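4. Results

4.1 Where the first growth shows up

Short version: at the crust line more often than we expected, and on the crumb face where two slices had been lying against each other. We kept sliced white sandwich bread in household conditions and looked at each slice daily. Total of 300 slices, from 4 households, 27 days of observation. Loaves all bought sliced and bagged, same week in August. Storage was whatever the household normally does (see 3.2), so bread box, counter, top of the fridge, and one cupboard next to a dishwasher.

We had guessed that the heel ends would go first. They get handled most, people reach past them, squash them, push them back in. Not so. Heels were late in every household but one. Slices from the middle of the loaf were usually first, and in most cases the neighbor slice followed within a day on the side that touched. Gentile's earlier notes on rye (the Tidgate kitchens) point the same way, though her loaves were unsliced and cut at home, so the comparison is loose.

Bag closure mattered less than we had planned for. Twisted and tucked, clipped, or just folded under: no clear order among the three. What did matter was moisture on the inside of the bag. Households logged it as yes or no at the morning check. Where the log said yes two mornings in a row, growth tended to turn up soon after, and it turned up in patches instead of single dots. The Plastach boxes, with the vented lid, had fewer yes mornings than the plain bags. They also had drier bread, and two of the four households stopped using the box before the end because the toast was "like cardboard".

4.2 Shape of the patches

We sorted growth by shape into spots, blotches and streaks. Spots are small, round, clear edge. Blotches are wider with a soft edge, no obvious center. Streaks are longer than they are wide, by at least double. Sorting was done by two people separately, then compared. Most disagreements were blotch vs. spot, on the small ones, and those were settled by going back to the slice.

Streaks were the surprise. We had not included them in the first version of the sheet, and the early days had to be re-read once the class was added. A possible explaination is a crease in the bag resting along the slice and holding a line of moisture. We can't show this. Crease position was only written down in the second half of the work, and not by everyone.

Color was logged in plain words, no chart. White, gray, blue-gray, green, black, other. White was by far the commonest word on the first day of visible growth, with blue or green coming in later. Some slices had more than one color at first sighting, and there we wrote down both. No species identification was attempted. Color alone does not support it, and a kitchen survey has no business guessing.

4.3 Slices with more than one area of growth

These were hard to score. When two areas sit apart on clean crumb the count is easy. When the crumb between them has gone gray it is not, and the two readers split on exactly these slices. Our rule in the end: if there is any discoloration linking them, score one connected area, and note the separate shapes in the comment column. Figure 3 is a slice scored under this rule, with a cloudy whitish and blue-gray blotch across the upper part, a long powdery streak running down right of center, and faint gray in the crumb between. 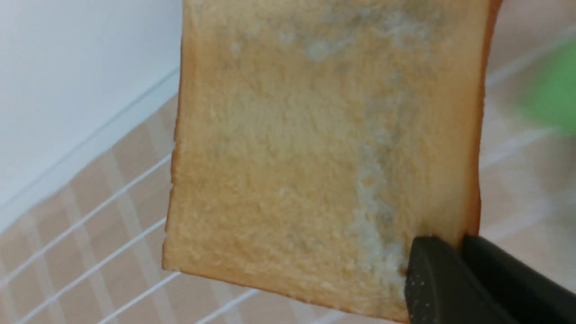 Figure 3. Connected growth on white sandwich bread. Scored as one area; comment column reads "blotch + streak".

The rule lowers the number of areas per slice, obviously, and anyone comparing with a dot-count method should keep that in mind. We re-scored a subset of 90 slices the other way, each shape counted on its own, to see how much it changes. The ranking of storage places stayed the same. Cupboard by the dishwasher worst, bread box next, then counter, then fridge top. So the rule affects the size of the numbers but not the order, at least in this material.

Size was a different matter. Connected areas were measured along their longest line, which makes a blotch joined to a streak come out bigger than either would alone. We left it like that. Area by tracing would be better, we tried tracing on baking paper and it was slow and the paper picked up fuzz.

4.4 What households did with the rest of the loaf

Asked at the end, in the kitchen, with the log in front of them. All of them said they would bin a slice with visible growth. They split on the neighbors. Two households throw the whole loaf. One removes the slice and one on each side, the Ševčík household goes by smell, which we did not try to score. Given 4.1, taking out only the bad slice leaves the touching face of the next one in the bag, and that was the face where growth most often followed.

Nobody reported cutting off a corner and eating the remainder, although two people said their parents did. The free text answers are in Appendix B, spelling as written.

One thing we did not ask and should of: how the bread bag gets closed after toast in the morning, when the kitchen is warm and steamy, compared to the evening. Carmela Gentile raised this after the last visit, too late to add it to the sheet. It goes into the next round, along with crease position from day one and a separate line for the bag itself, kept or swapped.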